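Onde encontrar as atas da associação de sufragistas de Turkbridge?

Perguntado por Wendy Dobson – Jul 18, 2008

Estou escrevendo sobre a minha bisavó, que segundo a família presidiu a liga pelo voto feminino de Turkbridge. Segundo a mesma família, ela também inventou o pudim, de modo que gostaria de um documento. Já li 123 páginas de jornal em microfilme e só achei anúncio de chapéu. Alguém sabe se as atas sobreviveram?

Resposta 1
Tenta no google

Resposta 2, de Roland Nuttall
Sobreviveram em parte. Estão no arquivo Rowbotham, caixa 45, catalogadas em "Clubes recreativos" – alguém achou que pedir o voto era passatempo. Procure pelo sobrenome de casada e também pelas iniciais do marido, porque metade das sócias assinava assim. Faltam os livros de maio em diante. As cartas trocadas com a liga de Pleslow ficam em outra pasta, a 456, e a letra da secretária é um castigo.
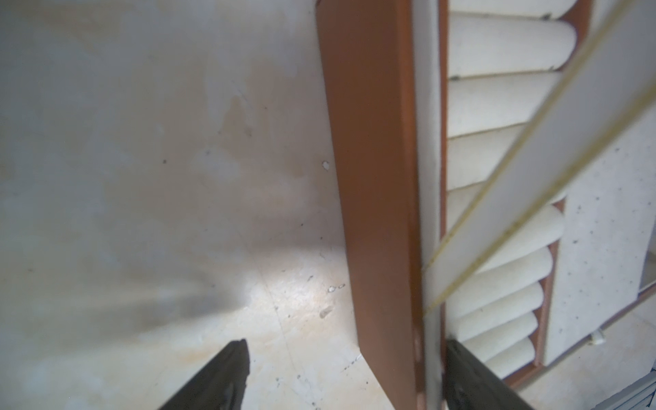
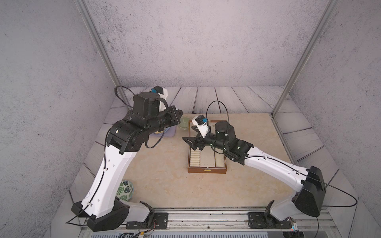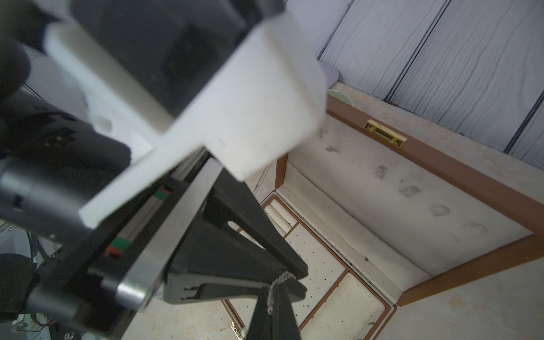 Peça as duas pastas com antecedência, pois o arquivo só abre 6 horas por semana e o almoço conta. Se o nome dela não aparecer como presidente, veja a lista de tesoureiras. Na minha família também houve uma promoção póstuma.

Resposta 3
minha tia avó era de Pleslow e dizia que a liga de lá era bem maior. não sei de atas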